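Ata da reunião do grupo de trabalho de boas práticas em manipulação robótica

Data: 27 de maio de 2023
Local: sala de reuniões do laboratório Pandell
Presentes: representantes da Gralthorpe, da Wiletti e do laboratório Pandell
Ausência justificada: Phùng

1. Aprovação da ata anterior

A ata foi aprovada com uma correção: no ponto relativo às paragens de emergência, onde se lia "semanal" passa a ler-se "no início de cada turno".

2. Preparação da bancada

A Wiletti apresentou a segunda versão da regra de preparação. O texto exige tampo mate e de cor uniforme, um único objeto solto na zona de trabalho e distância livre entre esse objeto e os elementos de apoio (tabuleiros, tábuas, suportes). A Gralthorpe perguntou se os elementos de apoio podem ficar parcialmente fora do campo da câmara de punho. Ficou assente que sim, desde que não mudem de posição durante a série.

Discutiu-se também o uso de embalagens comerciais. O laboratório Pandell defendeu que se mantenham, por terem cores e dobras que os blocos de ensaio não têm. A Wiletti aceitou, com a condição de o texto impresso na embalagem ser transcrito na ficha do objeto tal como aparece – por exemplo, "VANILLA SHORTBREAD" na caixa de xadrez vermelho – e de se registarem abas amolgadas ou dobradas.

Decisão: regra aprovada, a rever em outubro.

3. Posição de partida da garra

A regra atual diz apenas "garra aberta". A Gralthorpe considera a redação insuficiente e propôs que, antes da aproximação, os dois dedos estejam afastados, o objeto fique à frente das pontas e centrado entre elas, e nenhum dedo toque no objeto. A orientação do objeto é livre, incluindo a diagonal.

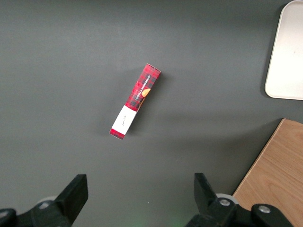

4. Registo de incidentes

Foram analisadas 191 fichas do último período. Em 17 faltava a indicação de quem autorizou o reinício após paragem. O laboratório Pandell pediu que o campo passe a obrigatório no formulário. A Wiletti lembrou que o formulário é partilhado com outras equipas e que a alteração demora alguns dias.

Decisão: campo obrigatório. Até à alteração, a autorização é escrita em observações.

5. Verificação dos parafusos da garra

Proposta de verificação visual a cada nove séries. A Gralthorpe prefere um intervalo em horas de funcionamento. Sem acordo – o ponto transita para a próxima reunião, com parecer escrito da Phùng.

6. Ações

Wiletti: enviar o texto final do ponto 2 e o pedido de alteração do formulário.
Gralthorpe: redigir a nova regra do ponto 3.
Laboratório Pandell: completar as fichas em falta e atualizar o modelo da ficha do objeto.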